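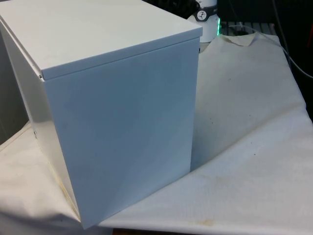 In-ho Um wrote in to ask why people are always sorting things, and whether it would matter if we all just stopped. Great question, In-ho! I've been thinking about it ever since, mostly while looking for my other sock.

Sorting means putting things into groups so that the things in each group have something in common. You do it more than you realise. When you pick all the green lollies out of the bag, you're sorting by colour. When you line up for a class photo with the tall kids at the back, somebody has sorted you by height (sorry if you're always at the back, I was too).

So would it matter if we stopped? Let's try it with a library. The one near me, in Padbridge, has a kids' corner with 1,000 books in it. Pretend a big wind came through and mixed them all up, and you wanted the one about sharks. You'd have to look at one book, then another, then another. If you were lucky it would be the first one. If you were very unlucky it would be the last one, and it would be well past dinner time.

Now pretend the books are in order by title, A to Z. You open up in the middle and find a book starting with M. Sharks starts with S, and S comes after M, so you can forget about the whole first half of the books. Gone! Then you go to the middle of what's left and do it again. Each time you look, you throw away half the books you might have had to check. Even with 1,000 books you'll find your sharks in ten looks or fewer. People who write computer programs call this a binary search, and computers use it all the time.

Try it with a friend. Ask them to think of a number from 1 to 30, and guess 15 first. They have to say "higher" or "lower". Keep guessing the middle of whatever's left and you'll get there in five guesses at the most.

There's a tricky bit, though. Before you sort anything you have to choose a rule, and there's usually more than one good rule. I once tipped out my nan's button tin at her place in Pollham and sorted the lot by colour. I was very proud of myself. Nan had a look and said it was lovely, but when she loses a button off a shirt she needs one the same size, and could I please do it again. It took me all afternoon – and then my cousin bumped the table.

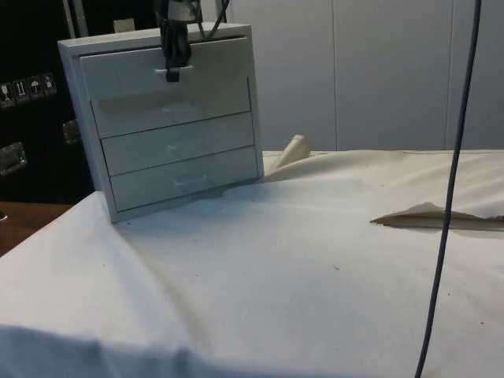

Things that don't fit any group are the worst, according to Aguiar, and what are you meant to do with a spork? I agree, sporks are a pain. Do they go with the spoons or the forks? Scientists have the same trouble with the platypus. It lays eggs, which most mammals don't do, but it has fur and makes milk for its babies, so into the mammals it went. Some of the first scientists in Europe to see one thought it was a trick, and that somebody had sewn a duck's beak onto another animal!

Doctors sort things too. A grown-up usually has 206 bones, and a common way to sort them is into two big groups. The first goes down the middle of you (skull, spine, ribs) and the second is your arms and legs, plus the shoulders and hips that join them on.

If you want a sorting job of your own, find 20 small things from around the house and sort them by size. Then mix them up and do it by what they're made of. Then ask someone else to pick a secret rule, and see if you can guess it from the piles.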